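Rinia kitchen project – where we've got to by July

Hello Jolien,

You asked for something short and readable this time, so I've left the spreadsheet for Dirk to send and I'll just tell you how it's going. Mostly well! The cooking sessions are full again and we've had to start a waiting list for the evening ones, which I didn't see coming after the slow spring.

We now have 23 people signed up, up from 11 when I last wrote. A good few of them came through the Nustham food bank, who put our leaflet in with the parcels (Koen's idea, and a very good one). They come in at half past five, we cook until seven and then everybody sits down and eats. People stay much longer than I'd planned for and I've given up trying to lock up on time.

The recipes have changed a lot. I started out with a neat little course – soup, then pasta, then something with pulses – and it lasted three weeks before people began bringing their own ideas. We've done flatbreads, a peanut stew, two kinds of dumpling and a rice pudding that stuck so badly I had to leave the pan soaking overnight. Josefien is typing them all up for a booklet. She wants the cost per portion next to each one, which means going back through my receipts, and I'm behind on that. Sorry. You'll have it with the next report.

Money: we've spent 900 of the equipment budget, nearly all of it on the second hob, knives and decent chopping boards. The knives were dearer than in the bid but the cheap ones we tried at Safavi wouldn't go through a squash. I'd like to move what's left over from printing into ingredients if you're happy with that, as cooking oil has gone up again and we get through a lot of it.

What hasn't worked is the Saturday-style family session we promised. Only 3 families came to the trial and the children were bored by the time the onions were done. Brayden thinks we should try baking with them instead, and in the holidays, so that's what we'll do. It'll still come under the same heading in the plan unless you tell me otherwise.

Still to do before autumn: food hygiene certificates for the two new helpers, a proper fridge thermometer, and a chat with Jivimetti about having the hall for an extra evening. I'll ring you once I've heard back from them.
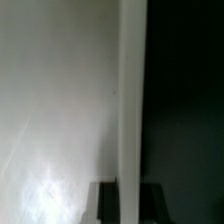

A pale grey-white surface, brighter towards the bottom left.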